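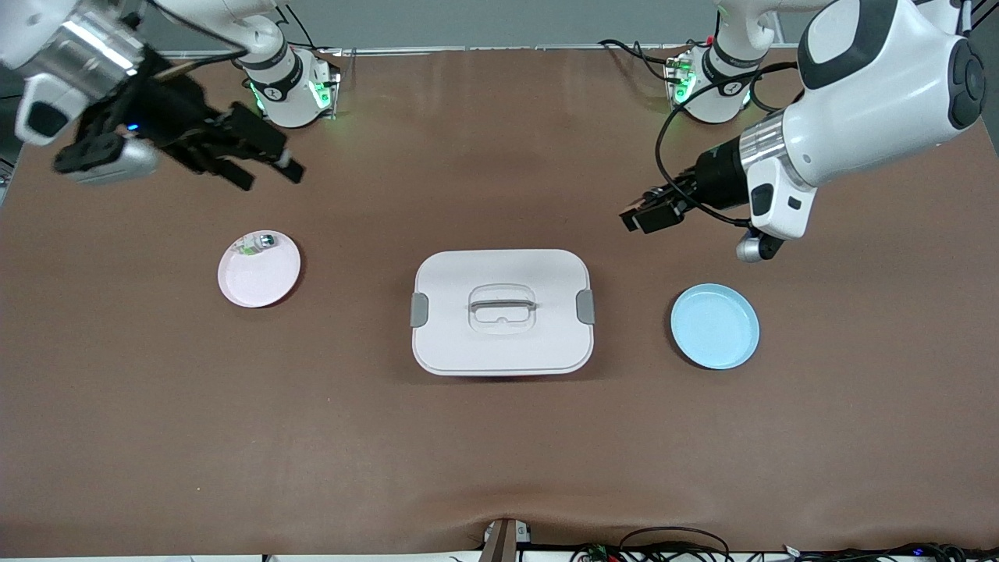

Come and help us write the rules for two-armed robots

I'm looking for people who work next to robot arms and have opinions about it. I run the good practice side of things at Flanley, and for the past year I've been putting together a plain-English code for benches where two arms share one table. It's called the Wastel code (after the building we wrote the first page in, nothing cleverer than that) and it's now at draft 3. It needs picking apart by people who haven't been staring at it as long as I have!

The draft has 94 rules in it. I think that's too many. Some are dull but I'd fight for them, like where the cables go and who is allowed to clear a stopped arm. Others I'm much less sure of. Do you really need to call out before you reach in to move a dish, if you're the only person at the bench? Should both arms go back to their rest position between tasks, or is it fine to leave them hovering if the lights are still green? We've argued about that last one since October and I'd love some fresh voices.

Who I'd like to hear from

Operators, mostly. If you set out the objects, start the run, reset the table and do it all again, you're exactly who I mean. I'd also like a few people from maintenance, and anyone who has had to train new starters. You don't need a safety qualification or a degree. You do need six months or more of regular time beside a working arm, any make, and you need to be over 18.

What you'd be doing

There are 6 sessions, all on a Wednesday, starting at 5.30 pm so you can come after work. We read a chunk of the draft together, then go to the bench and try to follow it to the letter while I take notes (this is usually where it falls apart, and I enjoy it far more than I should). Bits of homework in between, an hour at most. Aitken are lending us their training room and Troteo are covering the costs, but neither gets a say over the wording.

You'll be paid £19 an hour for sessions and homework, plus travel and a hot meal. Your name goes in the published code if you want it there, and stays out if you don't. Nothing you tell us about your own workplace gets passed back to your employer.

How to apply

Send me a few lines through the Flanley contact page with "Wastel" in the subject box. Tell me what sort of arm you work with, for how long, and one rule at your place that everyone ignores. No CVs please, I won't read them. If you need step-free access or an interpreter, say so and I'll get it booked before the first session.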